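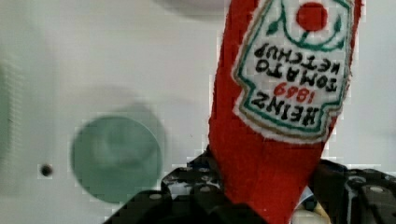
Drindine kitchen table list: README

Hi, and thanks for downloading the list! It's a plain table of the food, dishes and bits of kitchen stuff that live on the white table at Hirnholm, plus a second file of short written notes on where things sit when the table is laid out. I started it so I'd stop calling the same bowl three different names in three different notebooks, and it grew from there.

If you only want the names, open items.csv and skip the rest of this page. If you want to know why the ketchup has its own paragraph, keep reading.

What you get

items.csv – 36 rows, one per thing, 6 columns
placements.csv – 600 short notes on where things are, written by me
names_old.txt – the names I used before, with what they turned into
README – this file

The columns in items.csv

name: The everyday word. Lowercase, singular, no underscores. I write "mug", "plate", "orange half".

kind: Food, dish, container, appliance or other. There are 7 things in "other" and I'm not proud of it. Most of them are lids.

color: One word if I can get away with it, two if I can't. More on this below (sorry).

feel: Hard, soft or mixed. Soft means it gives when you squeeze it.

words: Whatever is printed on the thing, typed the way you'd read it right side up. The felt-like ketchup bottle has the most to say of anything in the list, with HEINZ, 1869, TOMATO and KETCHUP all on one label. I typed those in order from the top of the bottle as it would stand on a shelf, so please don't send me a correction if you've been reading it neck down.

home: Where it goes when we clear up. Crate, shelf or table. Anything marked "table" stays put.

About the colors

Colors have eaten more of my evenings than everything else put together. I began with a paint chart from Walczak, the hardware place, and matched each dish against it by the window. Lovely idea, terrible list. I ended up with names that nobody would ever say out loud while looking for a plate. So I threw them out and went back to the words people use when they're asking for something across a table.

The one that still bugs me is the big plate. 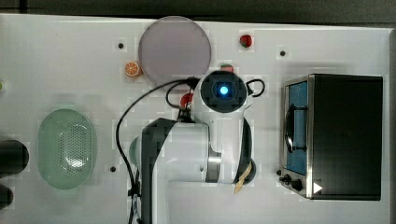 I had it down as gray for ages, then as purple, then as lavender-gray, and the current version says "lavender" and will go on saying it. Please don't reopen this one! If you're searching the old notes, try all three. The same goes for anything pale green – the colander basket and the mug both come under "pale green" now, and if you need to tell them apart, well, one of them has holes in it.

Reds are all "red". I tried "tomato red" and "strawberry red" for a while, and of course that made it impossible to search for either a tomato or a strawberry.

How placements.csv works

Each line is one sentence about one thing. I write them the way I'd tell somebody on the phone: what it is, how it's lying, what it's next to. No distances. I don't own a ruler I trust, and I like reading the file as sentences.

There are just a few habits to know about:

"In" means inside a dish, bowl or basket, even if part of the thing pokes out.
"On" means resting on top of something other than the table.
"By" means close enough that you'd use the one to find the other.
"On its side" is only for things that have an obvious right way up.
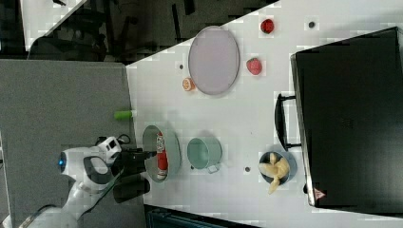 The "in" rule gets the most questions, so let me go through it properly. I count a thing as in a dish once the dish is holding it up, and I don't care how tidy it looks. A bottle doesn't have to stand. The ketchup lying in the clear oval dish goes down as "ketchup, on its side, in the glass dish", and the mug gets "on its side, by the glass dish" with nothing about the handle. Banana pieces are "in the bowl", including the one that reaches out over the rim. I did once have a separate word for things that overhang, and I used it so inconsistently that I went back and took every one of them out.

Left and right are as seen from wherever I was standing, and I moved around a lot. If you need a fixed viewpoint, this file will annoy you. Use the neighbors: plate, toaster oven, basket. They're big and easy to spot from any side.

Things I know are wrong

The strawberries share a single row. I couldn't tell them apart when I came back from lunch, so I gave up.

The orange half and the orange slice have swapped names in some of the early notes. I fixed what I found.

The row for the toaster oven says "black" and should probably say "black and silver". It's on my list.

The Makton crate used to be called "blue crate" in the home column. A few rows still say that. Same crate.

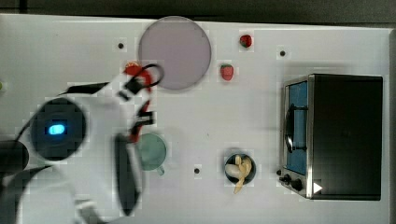
Delia Domínguez wrote in June that the plate should be split into two rows, one for when it's holding food and one for when it isn't, as she kept having to read every sentence to find out. She also thought "by" was doing far too much work and wanted a "touching" to go with it.

I said no to the first and yes to the second, sort of. The plate is one plate, and I'd rather have one row and a slightly longer search. "Touching" is in for new notes, but I haven't gone back through the old ones and I doubt I will, so if you don't see it, that tells you nothing.

Using it

Take it, change it, rename my columns. If you add your own rows, put them at the end so the numbering doesn't shift. And if you find a lid that belongs to something, please write – the address is at the bottom of names_old.txt.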